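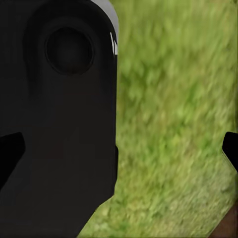
Figure 1. Gripper housing with circular socket, computer rendering.

Local Government Finance, Unit 4
Public comment and the county budget
Instructor: Leena Vainio

4.1 Where the hearing falls

The department requests are in by the end of summer. The manager's draft goes to the council in October, and the hearing follows once the draft has been posted. A speaker at the hearing is therefore responding to a draft, and most of its lines are already fixed by contract, debt or state law.

4.2 Kinds of comment

Written comment — letter, form or email — enters the record in full. Spoken comment enters as a summary in the minutes. The two are often counted together, so check the method before comparing years.

4.3 Worked case: Bremar County

Bremar received 283 comments on its draft budget. Of these, 61 were spoken and the rest were written. The sheriff's patrol line drew more comment than any other, followed by road repair. The council moved two deputy positions from the reserve list into the base budget and left the road line as drafted.

Erdem reads the change as a response to the hearing. Voß points out that the positions were already on the reserve list, with a funding source named. Both readings fit the minutes. The minutes do not give reasons for votes.

4.4 Terms

Base budget: spending carried forward without a new vote on each line.
Reserve list: items ranked for funding if revenue allows.
Open forum: time set aside for speakers on any subject. It does not replace the required hearing.

Reading for Unit 5: Rissanen, chapter on fee schedules. Bring the Bremar minutes.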